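4.2 Rules for container transfer on the two-arm cell

The Werton practice note treats a shared table as a set of zones, each with one owner at a time. An arm that does not own a zone may wait beside it but may not cross its rim. We applied the note to a cell with a left and a right arm, a plain white table and three plastic bins: blue, red and white. Arm status is read from the light on each wrist, which must be lit before a run is opened and must stay in plain view of the head camera. Bins are set in one row, with the red bin slightly forward of the white one, and all objects are placed upright before the first command is sent.

Rule 1 covers approach. The gripper must come in over the rim at an angle that leaves the wrist housing outside the bin. Rule 2 covers closure: the fingers may close on one object only, and a neighbouring object must not be used as a stop. Rule 3 covers the idle arm, which holds its fingers open and clear of the bins until the zone is handed over.

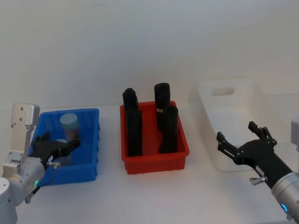

Rule 3 drew the most comment during drafting. Vītola argued for a full retreat to the home pose after every transfer, on the grounds that a parked arm is easier to check by eye. Chung preferred a waiting pose close to the next bin — the shorter path means fewer joint moves and fewer chances of a fault on the way. The note as issued allows the waiting pose, provided that the arm is stationary and the zone beside it is free. We kept this wording unchanged.

A run was logged as compliant only if all three rules held from the first command to the last. Runs were reviewed by two readers working apart, and where they disagreed the run was marked as a breach. Of 1224 runs, 107 were marked as breaches in this way. Most fell under Rule 1, and the usual fault was a wrist that dipped below the rim at the near wall of a bin. Breaches of Rule 2 were rarer and were confined to bins in which objects stood close together.

The spacing of objects is therefore dealt with separately. The note gives no minimum gap and asks only that 'sufficient room' be left for the fingers. We found this too loose to audit. Two readers given the same layout could reach opposite verdicts, and the Stodosberg checklist, which borrows the phrase, has the same weakness.

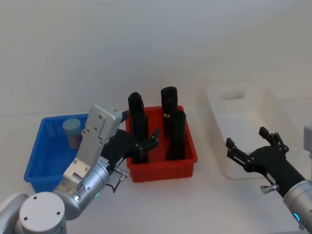
For tall objects of like colour the difficulty is greater, as the edge of one is easily taken for the edge of the next when viewed from the head camera. Our local rule is that the operator names the target by its position in the bin (front left, back right) before the arm moves, and that the name is written to the log. Colour alone is not accepted as a name. Where a band or lid sets one object apart, it may be added to the entry but does not replace the position.

The zone hand-over is logged in the same file. Each entry gives the zone, the arm giving it up and the arm taking it. A gap of 900 ms is enforced between the two events, during which neither arm may move. The Tse controller enforces this gap in software; on the older Wostness unit it had to be added to the run script, and it should be tested again whenever that script is edited.

Two limits should be noted. The rules were written for rigid containers and have not been tried with bags or soft packs. They also assume that the bins stay where they were set. A bin nudged during a transfer shifts the zone boundary without any change in the log, so we now stop the run and repeat the layout check — a step that the next issue of the note ought to require. The check itself has 5 items and is listed in Table 3.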